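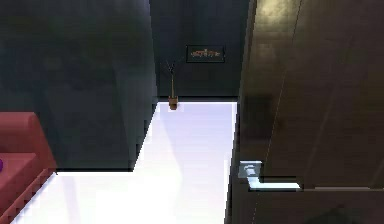 Do you need a "smart" kitchen to keep up with new technology?
Most homes don't. A few cheap sensors in the right spots cover nearly everything the big packages promise, and you can leave the rest in the store.

I went to the home technology forum in Karkcombe in January and listened to a whole panel on the connected household. Plenty of talk about revolution. Very little about who changes the batteries. So, some tips from a person who has tried the stuff.

Leak sensors. Worth it. Put one under the sink and one behind the washer. Test them with a damp cloth on the first of the month. The Vurneo I use chirps without an app, and I wouldn't buy one that needs an account.

Smart plugs. Read the load rating before you plug in anything that heats. Space heaters go straight into the wall, whatever the box says.

Fridges with screens. I'm not convinced. The panel claimed a screen cuts food waste, and when I asked for the numbers I got a brochure. A marker and masking tape on the lid will do: write what it is and the day it went in. Cooked leftovers get 3 days in my house.

Workshop chargers. Charge tool batteries where you can see them, on a bare, hard surface, away from sawdust. The Kolev app sends an alert when a pack is full. So does the little green light.

Voice timers. Handy with dough on your hands. Mine mishears "fifteen" as "fifty," so say "one five" or turn the dial on the oven.

Before you spend up to $500 on a starter kit, write down 6 chores you'd like to be rid of and cross out any the kit won't do. My list had one left, and a $31 sensor took care of it.

Silvana Figueiredo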